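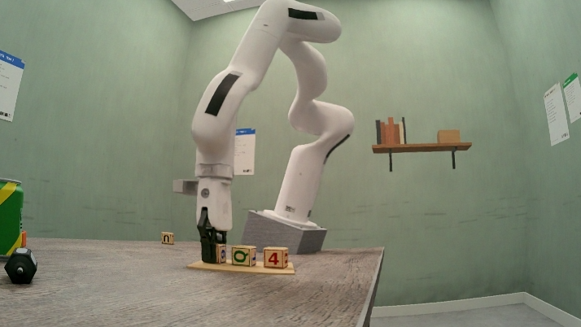
Robot Arms: What I Learned at the Tiltcombe Open Day
by Kekeli Owusu

Have you ever tried to pick up a marble while wearing oven mitts? Then you already know a little about what life is like for a robot arm! I went to the open day at Tiltcombe on Thursday, July 23, 2026, and I came home with a notebook full of answers for you (and a free pencil, which I have already lost).

The arm I liked best is called Odoi. Like your own arm, it has a shoulder, an elbow and a wrist. Bend your elbow right now. Feel how your hand goes somewhere new? Each of those bending places is called a joint, and a robot has a motor in every one. When Odoi wants to move its hand a tiny bit to the left, several motors have to turn together, each by just the right amount. Your brain does that for you all day long and never sends you a bill.

So what is it doing all day?

Mostly, playing with blocks! Odoi does its practicing inside a computer first, in a pretend room made by a program called Jelent. That kind of pretend room is called a simulation. It's a bit like a video game, except that the player is the robot's own software. Drop a block in there and no toes get hurt. You just press reset and go again. The team told us they had run 1,420 practice tries since June, and on one good day they got through almost 100 before lunch.
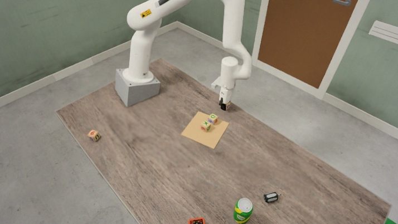 Picking things up sounds easy until you think about all the steps. The robot has to work out where the block is, which way it's turned, and how wide to open its fingers. Letter blocks are good for this because they can land any way up. One on the tan paper has a green X on top, and the one off by itself on the wood shows a red 6. If you were the robot and somebody asked you for the X, you'd have to find it first, then get your fingers down beside it without bumping the block that's almost touching it. Try it at home with two fingers and a couple of blocks pushed close together - it's trickier than it looks!

I asked Oline, who was running the demonstration, if the robot ever gets bored. She laughed and said no, but she does, usually by try number 27.

Words to know

Joint: a place where an arm bends or turns.
Gripper: the robot's hand.
Simulation: a pretend world inside a computer, used for practice.

Next time I'm going to ask how the robot knows when it's squeezing too hard. If you have a question you'd like me to take along, get a grown-up to help you send it in!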